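Speaker notes - "Two Fingers and a Pile of Books"
Graltside shared workshop, show and tell evening
Slot: 12 minutes plus questions. Lensa Tesfamariam is on the laptop, I talk.

Opening (keep it short)

Hi everybody, I'm Đức Hoàng. I have the bench nearest the back door, the one with all the pink plastic on it. Sorry to whoever shares that recycling bin with me!

Tonight is about Zemilau, a hand-held gripper that Lensa and I have been building since January. Two fingers, a handle, a trigger, a wide lens looking down over the top. You hold it, you do a job with it, and later a robot arm with the same two fingers gets to learn from what you did. I love this thing. I will try to talk slowly.

Ask for hands: who has tried to pick up a paperback with pliers? Wait for the laugh. That is more or less where we started.

Why books

We wanted a job that sounds easy and isn't. A block is easy, it has flat sides and it stays the same shape. A book has a hard cover that wants to slide, a spine that doesn't bend and pages that do. Squeeze across the wrong part and it fans open in your hand. Squeeze too softly and it swings out like a gate.

Also books are cheap, everyone has some, and they come in lots of sizes. Good for a hobby budget.

Next slide - leave it up for a bit, people at the back will want a look.
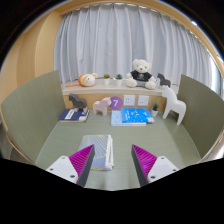 Zemilau at the desk, with the pale blue book between the finger pads.

Point at the pads first. Those magenta ribs are version five, I think, or six if you count the one I melted. The ribs flex a little when they touch something, and the pad leans into the cover. Flat pads were awful. They only touched along one line and the book turned around that line every time.

Then the white mounts. They're printed, and the screw holes are there so a finger can come off without taking the whole tool apart. My first mounts had the finger and the base as one piece, and every small change meant printing the lot again. Lensa talked me out of it over one very long evening. She was right and I have told her so, twice.

Mention how much the lens bends the edges. It looks strange on a big screen but you get the fingers, the desk and the shelf behind it all at once, and that's worth a few curved walls.

About the desk

Don't rush this part, people always ask about it.

We could have used a bare bench. We tried one at first and got very good at working on a bare bench. Then we moved to a desk with horses and plants on it and both of us got clumsy right away. You come in too low, you clip a plant, you knock a horse over with your wrist. (Tell the story of the Balum handle here if time is good. Balum was the old long handle, it stuck out so far behind my hand that I cleared half a shelf turning around.)

So now the clutter stays. The horses are great, by the way. Thin legs, they tip easily, and you know at once when you've been careless.

Lensa to jump in here with the numbers: 663 recorded tries so far, all by hand, all with books or small things you'd find next to books. We set ourselves batches of 100 and then take a proper break. Wrists get sore before you notice, and the tries near the end of a long batch look lazy when you play them back.

Slide change while she's talking. 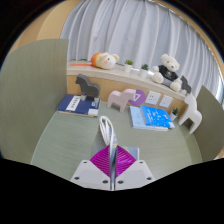
The other half of the work is what happens between the tries. You put things back, but never quite where they were. Push a book over a bit, turn it a few degrees, go again. If every try starts from the same layout, all the arm learns is that one layout. I was terrible at this in the beginning. I'm a tidy person and I kept squaring the books up with the front of the desk without thinking!

Lensa's trick is to let someone else set the desk. Whoever is passing gets asked to move two things. Say thank you to the room here, a lot of you have been roped in.

Things that went wrong (be cheerful, go quickly)

The trigger spring. Too strong for months. Fine for one grab, horrible for 100. We now use the softest one from the Poduval kit and a longer lever, and my thumb has forgiven me.

Cable routing. We had the cable down the side and it caught on everything, so it had to move. If you build one, work out the cable before you print the body. I did it the other way around and there's a drawer of bodies to prove it.

Screws working loose. Thread lock on the handle, none on the finger mounts, and a quick check with the driver before each batch.

Print direction on the pads. Lay them on their side. Standing up, the ribs split between layers after a few days of use. Pass the split one around now, and please make sure it comes back.

What's next

We want to put the same fingers on the small arm in the corner and see how much carries over. I expect the first day to be a mess and I can't wait. Lensa expects we'll find the arm is a few millimeters off everywhere and spend a week on that, and she has a good record with these guesses.

After that, thinner books. Magazines, maybe. We tried one magazine by hand for fun and it folded itself around the fingers like a taco.

If you want to help

Come by the bench and do ten tries. You don't need to know any code. Left-handed people especially, please, we only have right-handed recordings and the handle may be wrong for you in ways we can't feel.

The print files are on the Graltside shared drive in the Zemilau folder. Use the newest pads and ignore the folder called "old old".

Questions

Likely ones: what filament (flexible for the pads, plain for the mounts), how much it cost (Lensa has the sheet), can it pick up an egg (we haven't dared).

Leave the gripper on the front table afterward so people can try the trigger. Bring the spare book.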